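About Mirel

Mirel is a small language school in Pamham. We teach everyday English and Spanish to adults who work, who raise children, or who came to this town from another country and want to feel at home in it. We opened with one class of seven students, and last year 272 people studied with us.

The founders of the school learned their second language as adults too. We remember well how it is to stand in the post office with a prepared sentence and then lose it. For this reason our lessons begin with speaking, and the grammar comes after, in small portions.

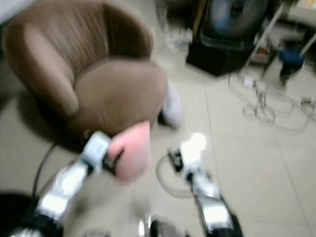 Classes are held in the morning from 9:00 and again in the evening, so that people with shifts can choose. A group has never more than eight students. One course takes 40 hours, and you may repeat any part of it without paying a second time.

How we teach

Each lesson has one theme from daily life: renting an apartment, a visit to the dentist, a call to the bank. We write our own materials and we change them every June, after we have read the comments of the students. Homework is short. Please do it anyway. 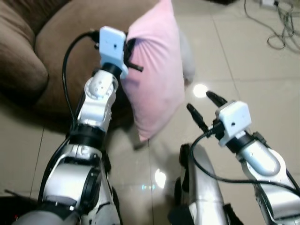
Our library

The library has 879 books, most of them easy novels and cookbooks. Students may keep a book for one month. A second shelf, with books for children, is in our smaller branch on Tikska Street, where we also hold the conversation evenings. 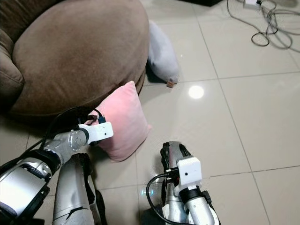

Partners and prices

Together with the Issahaku Foundation we offer 56 free places each year to newcomers with low income. The application is one page long, and we can help you to fill it in. For all other courses, the price list is at the front desk, and you are welcome to sit in on one lesson before you decide.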